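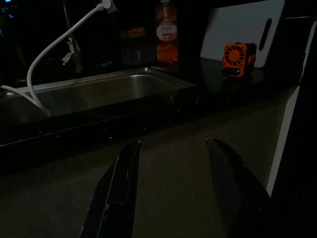 Speaker notes — When the gripper closed early
Larkska kitchen project, team talk, 20 Jan 2021
Slides 1 to 9. Aim for 10 minutes, then questions.

Slide 1. Title
Say who I am and that I look after the arm and its safety settings. Say straight away that no one was hurt. People listen better once they know that.
The talk covers one fault, how we found it, and what has changed since. I'm not going to cover the new base or the budget.

Slide 2. The job the robot was doing
The task was putting away small things at the sink counter. Pick an item up from beside the sink, move it to the back of the counter, let go, return to the start position in front of the cabinet. The start position matters later on, so point to it: fingers open, tips towards the front edge of the counter.
Runs were logged by Flurkon, our own logging tool. By the day of the fault we had 526 runs saved.

Slide 3. What happened
Read this one slowly.
The arm went back to the start position after a normal run. The operator reached in to set out the next item. The fingers closed while the operator's hand was between them. The grip was light and the operator pulled free, then pressed the stop button.
The stop button worked. The arm held where it was. The fingers stayed shut until we cut the power to the gripper, and that is a fault of its own. Come back to it on slide 6.
Pause here. Someone usually asks about force. The limit was set low and it held. Don't get drawn into figures, they are in the written report.

Slide 4. What we thought it was
First guess was the wrist camera. The light over the counter was off that afternoon, the worktop is black and shiny and the fingers are black too, and we assumed the software had seen something to grab that wasn't there.
We spent nearly 3 days on this. We ran it with the light on and with the light off. The pictures were worse in the dark, as you would expect, and the robot picked less well, but it never closed on its own.
Be plain that this was my guess and I held on to it too long.

Slide 5. What it was
A late command. The "close" message from the run before had been held up between the Edix controller and the gripper. The arm finished its move, the run was marked as done, and the old message then arrived and was obeyed.
The gripper had no way of telling an old message from a new one. It did what it was told, in the order it was told.
The log did show it. Flurkon wrote down when each command was sent, but we had switched off the line that recorded when it was received, back in October, to keep the files small. With that line back on, we saw the delay in the first morning.
Show the two columns, sent and received. Leave them up while I talk.

Slide 6. The stop button
The stop button cut the arm and left the gripper powered. This was a choice made early on, so that the robot would not drop a glass in the sink if someone pressed stop. It is a fair reason. It also means a trapped hand stays trapped.
We now have two actions. Stop freezes the arm and the gripper keeps hold. A second button beside it opens the fingers. Both are wired and neither goes through the software.
Expect disagreement on this. Some people would like one button that opens everything. I can see the case for it and we haven't closed the question.

Slide 7. What else changed
Every command now carries a time. The gripper throws away anything too old and reports that it has done so.
A run isn't marked as done until the gripper confirms it has nothing waiting.
Hands stay out until the lamp on the arm is green. Before this the rule was "when it stops moving", and it had stopped moving.
The received line stays on in the log. We bought a bigger disk.

Slide 8. What we haven't fixed
We don't know why the message was late. Chuang, the older test rig, uses the same cable and the same controller and has never shown it. We have swapped the cable and the delay has not come back — but I wouldn't call that an answer.
The light over the counter is still on a wall switch that anyone can turn off. I have asked for it to be moved.

Slide 9. Questions
If there are none, ask the room who else has a stop button that leaves something powered. Write the names down and go and look at the rigs this week.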